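Sock hanging task: how picky should we be about the examples we keep?
Posted by Mesfin Habte in August

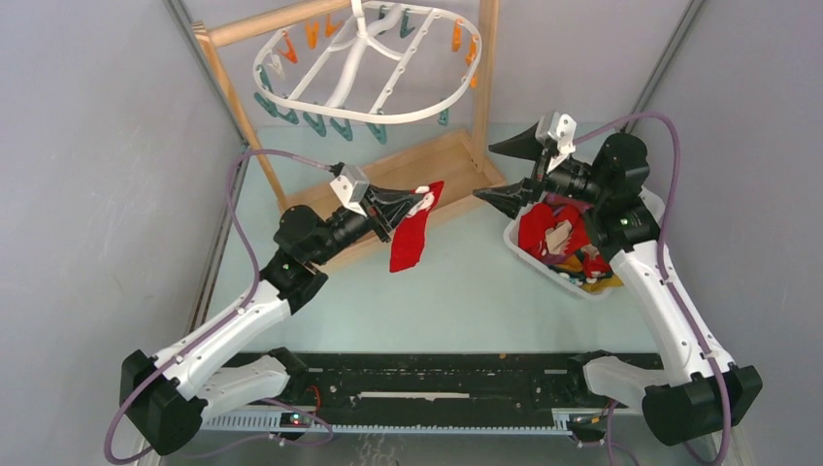

I've been collecting examples for the sock hanging task at Pronau since the start of summer, and I would love some opinions from people who have done more of this than I have (which is probably most of you!). We run two arms by teleoperation, and the job is to take a sock out of the bin, bring it up to the oval hanger and clip it on. With the red sock pinched up near its end like that, the rest dangles freely and I find the clipping goes nicely. When I grab one somewhere in the middle it folds over the fingers, and then I spend ages fussing with it. So here's my question. Do I keep the fussy ones? I have 95 episodes saved so far, and I've been throwing out anything where I fumbled the grasp, but I'm starting to worry that I'm teaching the policy that life is always easy.

---

katalin_racz wrote:

Oh, please keep them, Mesfin! I threw out all my fumbles on the towel task at Gorinau and was so pleased with how tidy the set looked, and then the policy would miss a grasp and just carry on toward the rack with nothing in its fingers, happy as anything. It had never once seen a miss, poor thing. I went back and recorded 40 episodes where I missed the first grab on purpose and then recovered, and it got a lot better about trying again. I'd do that from the beginning if I were starting over.

---

senad_z wrote:

I'm going to disagree with Katalin a little, with affection. Recoveries are worth having, but fumbling and recovering are different things to me. If the operator is just wiggling around for half a minute because they can't judge the depth, that wiggling goes into the data too, and you end up with an arm that hovers and dithers by the clips. I've had that arm and I wouldn't wish it on anyone. My habit is to keep a clean miss followed by a clean second try, and toss the ones where I got lost.

Also, what are you doing about the bin? Jumbled up like that, with the red lying next to the beige and the mustard, I'd expect the first pick to be the hardest part of the whole thing. Are you reshuffling between episodes or just working your way down?

---

Mesfin Habte wrote:

Working my way down, I'm afraid, so the later ones in each batch all have a nearly empty bin. I hadn't thought of that as a problem until I read your post, and now of course it's all I can think about. I'll start tipping everything out and mixing it up again every 2 episodes and see whether I can stand it.

Senad, the dithering sounds very familiar. I get it most at the far side of the hanger, where I'm reaching past the other clothespins to get to the one I want.

---

mateja.y wrote:

For the far side, can you just turn the hanger? We label each episode by which clip we went for, and when I finally sat down with the labels it was nearly all front edge, because that's what was comfortable for whoever was driving. A quarter turn before each episode evened it out without anybody having to be brave. It does mean the clip colors end up in different places, which I think is a good thing, though Benito on our team thinks it muddies things and we have gone back and forth on it over many lunches.

---

benito_palacios wrote:

I do think it muddies things, hello Mateja. Turn it after you have one position working, so you know what broke when it breaks.

---

katalin_racz wrote:

Senad, fair enough on the wiggling. I suppose I'd cut the middle out of those and keep the end, if your tools let you trim. Ours don't trim very gracefully, so I kept everything and hoped!

Mesfin, do tell us how the mixing goes. I'm moving on to children's mittens next and they're so small that I expect to be back in here asking for help by the end of the month.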